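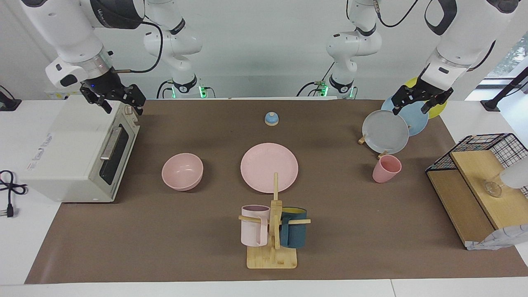 Ekville, Oct 21, 2024

Reporting II: Writing About the Dead and the People Who Loved Them
Handout for the second half of the term. Instructor: Lăcrămioara Stoica

Bring this to class. Last year most of the copies ended up under coffee cups, and then I got obituaries with no age in them.

What the story is

A death story on the day is a news story. It has a person, a place, a cause if the cause is confirmed, and a source for each. An obituary comes later and is mostly about the life. Students mix the two and produce something that opens with a childhood pony and gets to the bridge collapse in paragraph nine. Decide which one you are writing before you open the laptop.

Naming

We hold the name until the family has been told and an official or a relative confirms it. Social media is a tip. A page full of broken hearts is also a tip. At the Brennan paper, where I spent longer than I meant to, we once had a name two hours before anyone else and sat on it. The competing station ran theirs and had the wrong brother. They got a very large audience for the correction.

Spell it the way the family spells it. Ask, then read it back letter by letter. I have a first name with marks over and under it and I have been eleven different women in print.

The call

You will put it off. You will tidy your desk. Then you will call, and say who you are and where you work in the first sentence, and say you are sorry once. Once is enough. Do not say you know how they feel.

Then ask something a person can answer. "How do you feel?" has one answer and you know it already. "What did she cook when people came over?" is better. So is "Who should I be talking to besides you?" – cousins are often the ones picking up the phone, and they tend to know the dates.

If they say no, leave a number and go away. If they hang up, you do not call back so they can hang up again. Some relatives call the next morning. Write down what they say exactly, including the parts that spoil your lead.

Money, visas, loans

Families far from home mention debts early, because debts are what they have been lying awake over. Get the amount, the currency, who lent it and who signed. Convert it once, say what date you used, and keep the original figure in the copy. Ask if they want it printed. They may have told you as a person and forgotten you were also a newspaper.

Words we cut

"Passed away" outside a quotation. "Tight-knit community." "Senseless," which implies there is a sensible kind. "Lost their battle." "Remains in shock," unless you have met the entire town.

Assignment

Read the Drirnton ferry packet: two wire stories, the local follow-up, the transcript of the call with the aunt. Write 900 words for the next morning's paper. Edov will be your dateline if you use the funeral material – note that our reporter was not at the service, so attribute accordingly.

Attach your source list. Anonymous sources need a reason, and "she seemed shy" is not one. Two errors of fact and the piece comes back ungraded. Misspelling the dead counts as both.

The long feature is due in February, and we will talk about it when everyone has handed in this one.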